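Packing food in aluminium foil: a short study of wrapping methods
Tullio Pace
Project report, submitted 8 May 2026

1. Background

The question came out of the Marino lunch stall, where long filled rolls are made up in the morning and sold over the counter until the early afternoon. Customers had complained that the foil came undone in their bags. The stall buys its foil on wide catering rolls and each person on the shift wraps in their own way. I wanted to find out whether one way of folding held better than the others, and whether it used more foil.

I worked with three methods. In the first, the sheet is rolled round the item and the ends are twisted. In the second, the ends are folded flat underneath. In the third, the two long edges are brought together on top, folded down twice and pressed, and the ends are tucked in last. I have called these the twist, the flat end and the seam.

2. Materials and set-up

All wrapping was done with plain catering foil from one supplier, Vurkov, so that thickness would not vary between batches. Sheets were cut against a steel rule before each session. The work was done on a wooden table, wiped down before use. Long cylindrical bundles were chosen as the main shape, as they are closest to the filled rolls and are awkward to wrap neatly. 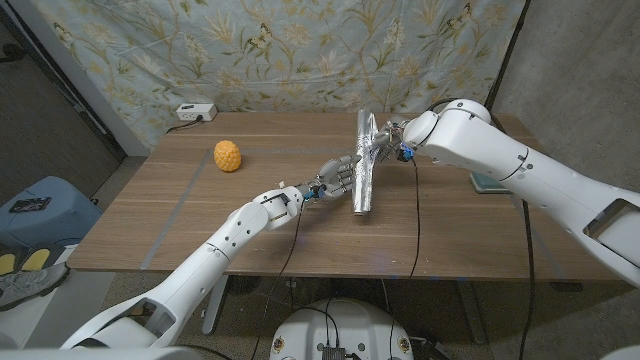

Each bundle was weighed before and after wrapping so that the weight of foil could be worked out. Over the whole project I wrapped 227 bundles. Of these, 167 were kept for the handling test and the rest were used for practice or were spoiled by a torn sheet. Torn sheets were mostly my own fault in March, when I was pulling the foil too tight over the ends.

3. Handling test

The handling test was simple. A wrapped bundle was lifted by the middle, turned end over end, put down and lifted again by one end. It was marked as failed if any fold opened far enough to show what was inside. The twist failed most often, usually at the end that was not being held. The flat end did better but tended to work loose after several lifts. The seam had the fewest failures.

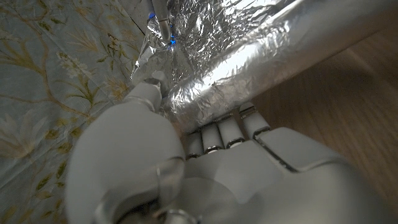 Where the pressure falls matters more than I had expected. A tight grip at one point dents the foil and can pull a fold open further along, so I began to note the contact points for each lift. With the fingertips lined up along the lower edge of the bundle and the thumb against the underside, next to a crumpled fold, the hold is spread over a longer stretch of foil. I used this kind of grip for the later lifts and recorded them separately from the earlier ones.

4. Foil used

The seam needs a wider sheet. In total 53 sheets had to be cut again after I found that the first width left too little to fold over twice. The twist is the cheapest method per item, and for a roll that will be eaten straight away it is probably good enough.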